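The scuffed white table, and other small wins

I have a white table in the back room that gets used for everything. Bills, potting up seedlings, wrapping presents, the odd plate of toast. It was a bargain, it is the right height, and it shows every single mark anybody has ever made on it. A few of you wrote in after the January post asking how I keep on top of a surface like that, so I've pulled together what I do, plus a bunch of other things that have been sitting in my notebook.

Start dry. I know everyone wants to grab the spray first (I did for years!) but if you wet a table that has grit on it you just push the grit around and make new scratches. A soft brush or a barely damp microfiber cloth, folded into quarters, long strokes toward you. Flip to a clean quarter when it looks gray. Then you can do the wet part: a squirt of dish soap in a bowl of warm water, cloth wrung out hard, wipe, rinse the cloth, wipe again.

For the gray streaks that won't shift, make a paste from baking soda and a few drops of water and rub it with your fingertip in small circles. Go easy. Baking soda is a mild abrasive and on anything glossy it will dull the shine if you lean on it. Try it in a corner first. Those melamine foam erasers work too, with the same warning, only more so.
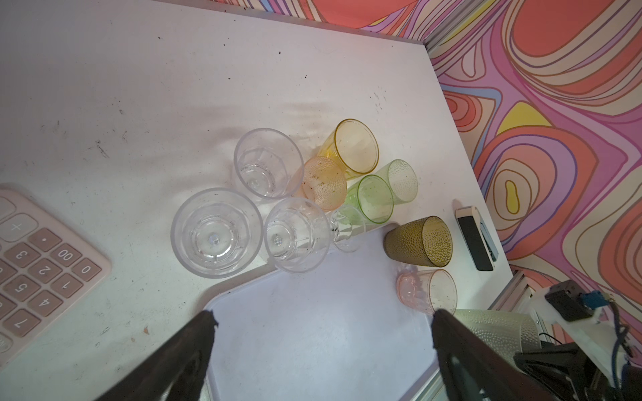 White tabletop, pink calculator, and plenty of marks to practice on.

While you've got the cloth out, do the calculator. Also the remote, the phone and the label maker. Keys collect a film from fingers and you stop seeing it. Never spray anything straight onto buttons. Dampen a cotton swab with rubbing alcohol, squeeze it so it isn't dripping, and run it along the gaps between the keys. If the numbers look like they're printed on top and not molded in, use plain soapy water on the key faces instead — alcohol can lift ink, and I have a kitchen timer with no 5 on it to prove the point.

The strip where a table meets the wall is where crumbs go to live. I use an old toothbrush, then the crevice tool on the vacuum, then the corner of a cloth over a butter knife. If you have patterned paper on that wall, dust it top to bottom with a dry cloth and keep the wet stuff well away unless you know for sure it's the wipeable kind.

Pen on a white table: rubbing alcohol on a cotton pad, press and lift, don't scrub. Change the pad as soon as it picks up color. Crayon comes off with a bit of cooking oil and then dish soap to get the oil off. Turmeric I have no cure for. A sunny window helped fade mine over a couple of weeks, but that was a cutting board I could carry outside, which you can't really do with a table.

Now, cups! My friend Nokuthula Mahlangu has grandkids at her place most weekends and runs what she calls the cup tray. All the plastic cups and the couple of glass ones go on one big tray and the tray goes wherever the kids are. One trip out, one trip back. I copied it right away and I'd say it has saved me more walking than any other thing I've changed in the house. 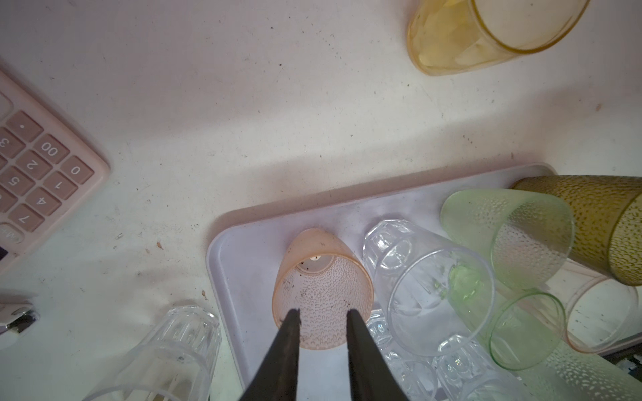
Fouad Bouzid
Home and kitchen columnist

Any cup with a dimpled or bumpy wall is a magnet for specks. The dishwasher gets most of it but dry bits hang on in the dips. Soak textured cups in warm soapy water for 20 minutes, then go over the outside with a soft nail brush you keep only for dishes. Rinse well. Soap hides in the texture just as well as dirt does.

Frosted plastic that has gone cloudy is a different problem. If you have hard water (we do, it's terrible) it may only be mineral film. Half white vinegar, half warm water, a soak while you eat your breakfast, then rinse. If it still looks cloudy when it's dry then it's wear, and no amount of vinegar will bring it back. Those cups are fine for paint water or for scooping birdseed.

A faceted glass tumbler wants a bottle brush for the inside and a lint-free cloth for the outside. Please don't stack them wet. If two do get stuck, stand the bottom one in warm water and fill the top one with cold water, wait a minute, and twist gently. Gently! And no boiling water, ever.

Trays need washing too, and I am as guilty as anyone of only wiping the middle. The rim and the corners are the sticky part. Once a week mine goes in the bathtub with a handful of washing soda (gloves on) and gets a proper scrub with a dish brush, then it's stood on its end to dry. A square of rubbery shelf liner on top stops cups from sliding around when you carry it.

Kalevi Riihimäki wrote to ask whether you can get scratches out of a plastic tray. Not really, in my experience. You can make light ones less obvious with a dab of plastic polish and a lot of patience. I'd rather spend the afternoon on something else.

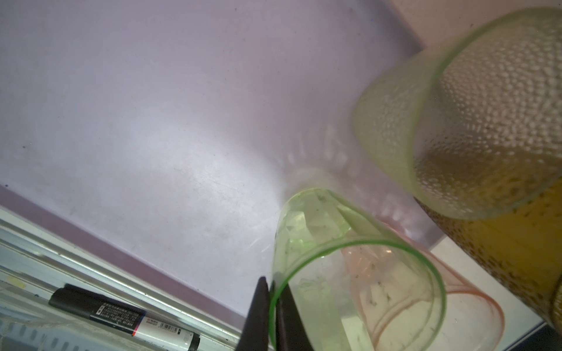
Kekthorpe, January 31

Had a cold snap this week and spent it indoors going through every pen in the house. I found 78 of them. I'm keeping 17, and yes, that is still too many.

Marker pens first. Store them flat, caps pushed on until they click. Standing them tip up is what dries out the tip, and standing them tip down can flood it, so flat is the safe bet for most kinds. If a whiteboard marker goes faint, lay it flat overnight with the cap on before you toss it. For a permanent marker with a dried crust on the tip, a quick dab in rubbing alcohol on a saucer can get you another month out of it.

If you have a ledge or channel of any sort, with grooves, that's where dust and bits of eraser pack themselves in. A wooden skewer with a scrap of cloth twisted around the end gets right down into a groove. For metal, finish with a dry cloth so you don't leave water spots. Sticky patches from old tape come off with a little cooking oil left to sit, then dish soap. I've used nail polish remover on bare metal, but keep it far away from anything plastic or painted — it will eat it.

Naima El-Sayed asked for my all-purpose spray again. One cup water, one cup white vinegar, a teaspoon of dish soap, shaken not very hard. Good for most plastic and glass. Not for marble, not for natural stone, and don't mix it with bleach under any circumstances. Write what's in it on the bottle.

Next time I want to get into drawer runners, and I still owe you the one about the rubber seal on the washing machine door.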